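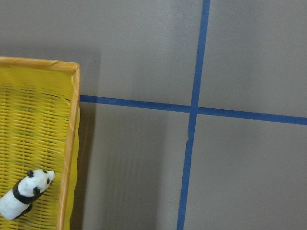
Plikon sorting arm – progress report, second period
Submitted to the Rundari small equipment fund
Prepared by the build group, Oltthorpe shared workshop

Summary

The arm now completes a pick from the table and a place into the basket under its own control. It does this reliably with rigid objects and poorly with smooth, rounded ones. The base, the wiring and the wrist camera mount are finished. The work still open is grip, calibration drift and the second half of the software. Spending is inside the award. We are asking for one change to the plan, set out under Requests.

Mechanical

The base plate was remade in June. The first plate flexed when the arm was at full reach, and the error at the fingertips was larger than anything the software could correct. The new plate is thicker and is bolted through the bench top at 4 points. With the old plate we had to recalibrate after nearly every session. We now do it when the numbers say so.

The elbow gearbox was opened once and regreased. One bearing had been pressed in slightly off square during the original build and was replaced from stock. Backlash at the elbow is lower but still the largest of any joint. The shoulder and base joints need no further attention in this period.

The wrist camera mount went through several printed versions. The earlier ones put the fingers in view and lost too much of the table. The current bracket sits farther back and tilts the camera clear of the fingers. It adds weight at the wrist, so we dropped the top speed of the last joint to compensate.

Work area

The gray table surface is divided by two strips of blue painter's tape laid in a cross. The four regions are used to set the start position for each trial, and the crossing is used as a quick check on the camera before a run. The yellow woven basket is the place target and the panda figurine is the smooth test object. We kept the basket from the first period so that results can be compared.

Tape was meant to be temporary. Its edges are uneven, and the vertical strip has a notch or crease just below the crossing, which the edge finder sometimes reports as a corner. We have masked that spot in software. A printed mat would give cleaner edges but costs more, and it would have to be aligned again each time the table is cleared for other members.

The weave of the basket floor is a second source of trouble. The fine grid produces a large number of small features, and the matching step wasted time on them. Blurring the image before matching removed most of the problem. Shadow beside the basket still shifts the detected position of the rim by a small amount, depending on the overhead lights. We run with the same bank of lights on for all recorded trials and leave the window blind closed.

Software

The control loop was rewritten so that motion and vision run as separate processes. Before this, a slow image would stall the arm partway through a move. The arm now holds its last good target and continues, and it stops if no new target arrives within 900 milliseconds. That limit was chosen by trial. Shorter values caused false stops when the computer was saving logs.

The gripper driver is still the Chowdary board supplied with the original kit. It works, but it reports finger position only, with no force reading. We infer contact from the point at which the fingers stop closing. For a block or a box this is enough. For a rounded object the fingers can stop, slide and stop again, and the present code takes the first stop as a good grip.

Logs are written in one format for all trials, and older logs have been converted. The replay tool reads both.

Trials

We ran 65 recorded trials in the current layout, split between rigid blocks and the figurine. Trials with blocks failed only when the start position was close to the edge of reach. Failures with the figurine were mostly slips during the lift, with a smaller number caused by a wrong estimate of which way it was facing. The black and white markings help detection of the object as a whole but confuse the orientation step, which was tuned on objects of a single color.

Calibration was checked at the start and end of each session against the tape crossing. Drift is present and grows as the motors warm up. We have tried a warm-up routine of 6 minutes before the first trial. It reduces the drift at the start but does not remove it, and we have not yet settled on a correction.

Budget

Money spent in this period went on the base plate, the bearing, motor cable and printer filament. The amount set aside for fingertips has not been used. Receipts are attached in the same order as before.

Requests

We ask to move the unspent fingertip amount toward a gripper board with current sensing. Softer fingertips were the original plan for smooth objects, and we still expect to fit them – cast in the workshop from silicone already on the shelf. The board is the part we cannot make. No increase in the total is requested.

Next period

Fit and test the new board, if approved. Cast two sets of fingertips and compare them on the figurine. Retune the orientation step on objects with more than one color. Lay fresh tape and repeat the block trials as a check. Write up the wrist bracket and release the drawings to members.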